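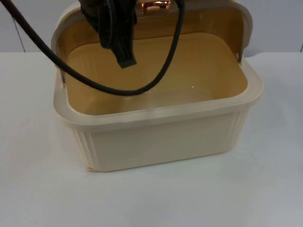

*Cream plastic basin with its handle up, on a white tabletop.*

**FOR IMMEDIATE RELEASE**

# Cluslow Rowing Center Asks Its Members to Slow Down, Expects Arguments

*New winter plan puts masters rowers on long, easy rowing-machine sessions through spring*

CLUSLOW, Wednesday, January 27, 2021 - Cluslow Rowing Center today announced Low Gear, a winter conditioning plan for adult rowers who have spent years going too hard on easy days and then wondering why the hard days feel so ordinary.

The plan was written by head coach Eilidh Strachan with Druketti, the strength and conditioning studio that has handled the center's weight-room work for the last few seasons. It is open to all masters members, meaning anyone 27 or older, along with anyone younger who has started making a noise when getting out of a chair.

Low Gear asks rowers to do most of their weekly training at a pace where they can speak in full sentences. The sentences do not have to be good. Strachan has been piloting the plan with a small group since the fall, and she reports that the chief obstacle is the monitor on the rowing machine, which displays a number, and the rower, who can read.

"I have had grown adults with mortgages tell me they were rowing easy while their faces were the color of a fire truck," said Strachan. "An easy row should be a little bit boring. If you finish and feel you could do it again, you did it right. Most of them find this insulting."

The reasoning behind the plan is old and fairly dull. Long, steady work builds the endurance a rower leans on in the second half of a race, and it does so without leaving the legs and lower back wrecked for the rest of the week. Masters rowers often have three or four training days to spend and tend to spend all of them at the same medium-hard effort. That effort is too tiring to recover from quickly and too slow to sharpen anything. It does make for a satisfying sweat, and the center suspects this explains its popularity.

Members will train at home for now, on their own machines or on one borrowed from the center's loan pool. Low Gear sessions are led by video in the early morning and again in the evening. Cameras are optional. Microphones are to stay off, for reasons the evening group will remember.

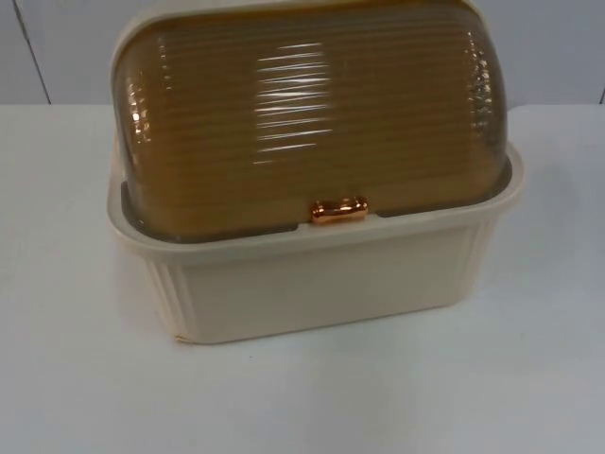 ## What a Week Looks Like

A standard Low Gear week has 5 sessions, and members who can only manage three are told which two to drop.

- **Two long rows.** Steady pace, 18 to 20 strokes a minute, 45 minutes at first and an hour by the end of the block. Drink before you are thirsty. Podcasts are allowed, though Strachan asks that rowers keep half an ear on their own breathing.
- **One short row with drills.** Pause drills at the finish, arms-and-body rowing, and legs-only rowing for people who open the back too early. Nearly everyone opens the back too early.
- **One hard session.** 6 pieces of three minutes each, with three minutes of light paddling in between. The last piece should be no slower than the first. Rowers who win the first piece and then fade will be reminded that it was not a race, and that they lost it.
- **One strength session.** Designed by Druketti for living rooms and garages. Split squats, hip hinges, rows with a band or a loaded backpack, side planks, and some upper-back mobility work that looks like very little until the following day.

Every fourth week is lighter. The hard session goes away and the long rows are cut to 40 minutes. In the pilot, this was the week that drew the most complaints and the best test results directly afterward.

Testing is kept to a minimum. Rowers will do one 30-minute piece at a capped rate of 20 strokes a minute at the start of the block and another at the end. The traditional midwinter 2,000-meter test has been removed from the calendar. Strachan says she has received several kind emails about this and one that was not kind, from a member who had been training for it in secret.

## Strength Work Without the Rack

Druketti's part of the plan was led by Zamfira Gavrilă, the studio's senior coach, who rowed in college and now mostly watches other people do it.

"Rowers are strong in one direction," said Gavrilă. "They push and pull very nicely in a straight line, and then they pick up a bag of groceries and twist, and I get a phone call. So we have a lot of single-leg work and a lot of work for the trunk that isn't a sit-up. It is humbling for them. I enjoy that part."

Each strength session takes 35 minutes, including the warm-up that everyone plans to skip. Gavrilă has asked that it not be skipped. Exercises come in three levels, and members move up when they can complete every set with two repetitions still in hand. Members who record a personal best in the first week will be moved down.

The studio will hold a free video check-in for every participant in week two. Rowers should set the camera side-on, far enough back to show the feet and the head together.
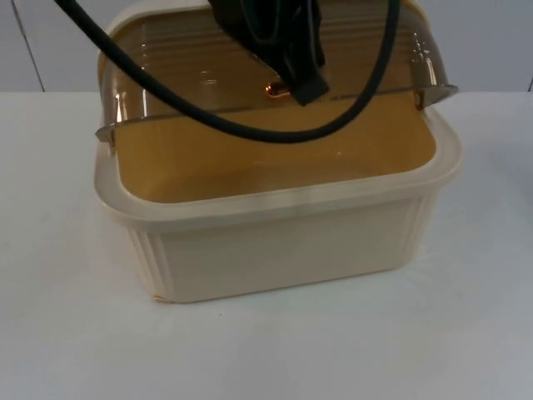
**Do I need to own a heart rate monitor to take part?**

A monitor is handy, but the talk test works well enough for the whole plan. Say a full sentence out loud every ten minutes. If you have to stop for breath in the middle, ease off until you don't.

## Racing, Eventually

The plan is built with the summer in mind. Cluslow hopes to send crews to the Nowicki Masters Regatta in July, assuming there is one, and the final weeks of the block bring in shorter, faster work for anyone planning to race. This includes starts, 200-meter bursts, and the return of high stroke rates, which by then will have been missed more than is healthy.

Rowers with no interest in racing can stay on the steady version for as long as they like. The center notes that these members are often the ones who beat everybody in the 30-minute piece, and are quiet about it for nearly a full day.

Bastex, which supplies the center's floor mats, has agreed to provide a mat for each loaned machine. Downstairs neighbors are understood to be in favor.

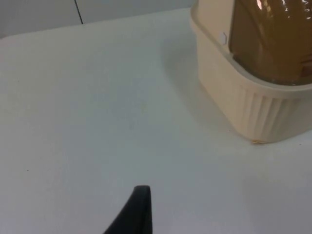

*Cream container with a ribbed base.*

## How to Join

Low Gear is free to current masters members. Non-members may join for the full block for $100, which covers the video sessions, the strength plan, and the check-in with Druketti. Machine loans are for members only and are handed out in the order requests arrive. Pickup is from the boathouse side door, by appointment, and a machine will not fit in a compact car no matter how the seats are folded. Several people have tried.

New participants should have rowed for at least one season or finished the center's learn-to-row course. Anyone coming back from an injury or an illness should check with a doctor first and then send Strachan a note so that the opening weeks can be adjusted.

Sign-up is through the front desk by phone or email. Places in the morning group are limited. The evening group has more room, and worse jokes.

**About Cluslow Rowing Center**

Cluslow Rowing Center offers learn-to-row, junior, and masters programs on flat water, when the water is flat. It keeps a fleet of singles, doubles, quads, and eights, including one eight that has been about to be retired for as long as any current member can recall.

**Media contact**

Eilidh Strachan, Head Coach, Cluslow Rowing Center. Interviews can be arranged through the front desk, preferably outside the morning session, when she will be watching people row too fast.

\###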